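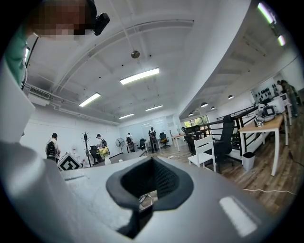
Louro Hall: second progress report to the Urkari Fund

Prepared by Telmo Esteban, project coordinator
Submitted Tue 13 August
For the attention of Ms Snežana Jurić, grants officer

Period covered

The first report finished with the signing of the lease and the first cleaning of the hall. The present one covers the works on ceiling and walls, the lighting, the ventilation and the beginning of daily use. I have followed the headings of your form, but I joined together sections four and five, as in our case equipment and furniture were bought under the same budget line.

Ceiling and walls

In our application we proposed to close the whole ceiling with panels. After the visit of the architect, Wulan Pillai, we changed this decision and you approved the change by letter. The main part of the hall stays open up to the beams and the ducts, all painted in white, and only at one side there is a lower ceiling with a curved border. The advantage is that the hall keeps its height. The disadvantage is the noise, about which I write further on.

The walls received a coat of primer and two coats of white paint. The painters had to return one time to the long wall, where an old damp mark was coming through the paint. It was treated and painted again at their own cost. I check this place every Monday and until now the mark did not come back. I would nevertheless prefer to wait for the winter rains before I say to you that the problem is solved.

Lighting

The old lamps were taken down and replaced with long fluorescent fittings hanging under the beams, and there are more fluorescent panels at the side of the lower ceiling. In the lower ceiling itself we have small round lamps, which follow the line of the curve. You asked in your last letter why we did not choose LED for the long fittings. The reason is only the price: the fittings came to us second-hand from the closing of a school, in good condition, and the saving has paid for the electrician's work. When the tubes come to the end of their life we will compare the prices again.

The electrician separated the lighting into 3 circuits, so that it is possible to light only the part of the hall which is in use. The labels on the switches are still written by hand on tape. The proper labels are ordered.

We kept one dark pendant lamp from the previous tenant. It was not in the plan, but Ermelinda Tavares, who is responsible for the daily opening, asked to keep it and there was no cost.

Ventilation and cooling

The air conditioning unit is mounted high on the wall, under the ceiling. It was delivered by Ilter six days later than agreed, and this delay moved also the painting of that wall. The installation was then made in one day. The unit works well in the morning. In the afternoon, when the hall is full, the far end is noticeably warmer than the rest, and I received complaints for this from the people who sit there. The technician of Ilter has adjusted the direction of the slats and the situation is better, but I can not call it good. He recommended a fan for the far end. I ask in the last section if this purchase may be charged to the contingency line.

Furniture and equipment

The tables and the chairs were transported by Zendport in two deliveries. In the second delivery 2 chairs had a damaged leg. They were exchanged without discussion. The lockers which we foresaw in the application are not bought yet, for the reason that the offered model was too deep for the corridor and people would not be able to pass with a trolley.

In the meantime we have a coat stand in the hall. It is useful for jackets and small bags, but when many participants come at the same moment, with backpacks, there is not enough place. Some leave the bags on the floor beside the stand and others keep the backpack on the shoulders while they wait. Ermelinda has asked that the lockers get priority over the second whiteboard, and I agree with her.

Use of the hall

The hall opened for practical sessions in the second half of the period. The groups are mixed, with persons from the neighbourhood and persons who come by train, and most of them had never been in the building before. In the first week we lost much time at the entrance, as everyone had to sign a paper list. Madalena Nogueira changed the procedure and now the list is filled in by the group leader one day earlier. The sessions begin on time, with the exception of days when the train is late.

We asked the participants to leave a comment on a card when they go out. We collected 100 cards. I have read them all and I mention here the subjects that came back often:

The light. Many persons wrote that the hall is bright and pleasant. A few wrote that it is too bright for a long session, in particular under the largest fitting in the middle.

The noise. With the open ceiling, the voices travel far. When there are conversations near the entrance it is difficult to hear the instructions at the other end.

The place for bags and coats, which I explained before.

The water. There is no drinking fountain and the tap in the kitchen corner is difficult to find. We put a sign.

Difficulties and what we have learned

The largest difficulty of the period was the order of the works. We allowed the painting to start when the position of the air conditioning was not yet confirmed in writing, and so a part of the wall was painted, drilled and painted once more. It was my mistake to accept a confirmation by telephone. From now on I ask for a drawing with measures and a signature before any other trade enters.

For the noise, Wulan Pillai has proposed textile panels to hang between the beams at the entrance side. She made a sketch and is waiting for one more offer. They have to stay at a certain distance from the fittings, and the fire officer must see the certificate of the textile before we order.

Budget

The expenses stay inside the approved amount. The line for painting is fully used. The line for lighting shows a small remainder, and the line for furniture shows a larger one, but this second remainder is only apparent, as the lockers will still be paid from it. The invoices are in the annex, in the order of the bank statement. One invoice of Zendport carries the wrong address and they have promised a corrected copy, which I will forward to you when I have it.

Work planned for the next period

Purchase of lockers in a narrower model, after measuring the corridor again.
Labels for the light switches.
Textile panels at the entrance side, if the certificate is accepted.
Control of the damp mark after the rains, with photographs, in January.
A second, smaller coat stand for the side of the lower ceiling.
Replacement of the weekly paper timetable on the door by a board.

Requests to the fund

We kindly ask for your decision on the following two points. The first is the permission to charge the fan for the far end of the hall to the contingency line. The second is the permission to move the amount for the second whiteboard to the lockers, in case the narrower model is more expensive than the one in the application.

Ms Jurić has written that she would like to see the hall during a normal session. Any morning is suitable for us, except Friday, when the floor is washed. Please write to Madalena, who keeps the calendar of the groups, and she will propose an hour.

Telmo Esteban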